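The Whisk from Hondberg

A story in two short parts

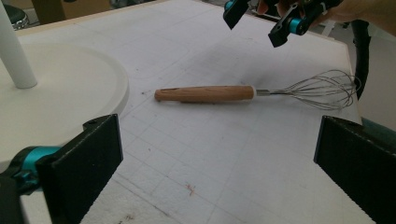
Part One: The Sale

I bought it on a Saturday, at the bottom of a box marked KITCHEN ODDS, and I want it on record that I'd only gone in for a lamp.

The lamp was awful. But the box! There were jar lids in there, and a potato masher with a bend in it, and under all that a whisk with a wooden handle the color of weak tea with a drop of something red in it. It had a hole near the end for hanging. I stuck my finger against the hole and thought, well, you've been on a hook somewhere, haven't you, and you were probably happy there.

"Two dollars," said the woman at the table. "That's from the Hondberg. The hotel."

I'd have paid up to 40 for it after hearing that. Everybody in Durow knows the Hondberg, or at least knows the lemon cake. My grandmother ate it on her wedding day and talked about it for the rest of her life, usually while she was eating some other cake. When the hotel closed I was 14 and had never had a bite.

I forgot about the lamp completely and took the long way home along the canal, holding the whisk like a bunch of flowers.

Part Two: Egg Whites

My work board is white, or it was when I got it. It has thin gray lines for measuring pastry, and by now it has scuffs and specks and one little reddish-brown streak that I've scrubbed at with everything they sell at Ibarra's. I laid the whisk down on it and just looked for a minute. The grain ran the whole length of the handle. The wires were so fine that I kept losing sight of them against the white, and they threw the softest shadow.

Then I cracked the eggs.

I own an electric mixer, a good one, and it stayed in the cupboard. I wanted to know what the cooks at the Hondberg knew in their wrists. What they knew, for the first ten minutes, was pain. I switched arms. I walked around the kitchen with the bowl on my hip, out to the back step and in again, whisking the whole time, and the whites went from slime to bathwater to something like shaving foam, and all at once they stood up! Tall, glossy peaks, and I'd made them with my own sore arm!

I folded in the lemon and the sugar and the flour and got the tin into the oven. The kitchen started to smell like my grandmother's stories. I sat on the floor by the oven door for most of the baking, with the timer in my lap, eating lemon peel.

It sank in the middle. I cut it into 16 squares anyway and carried a plate of them down to the bus stop on Fatov Street, still warm, and an old man in a green coat took one and chewed it for a long time with his eyes closed.

"More lemon," he said, and took another.

I ran back up the hill to see if I had any eggs left.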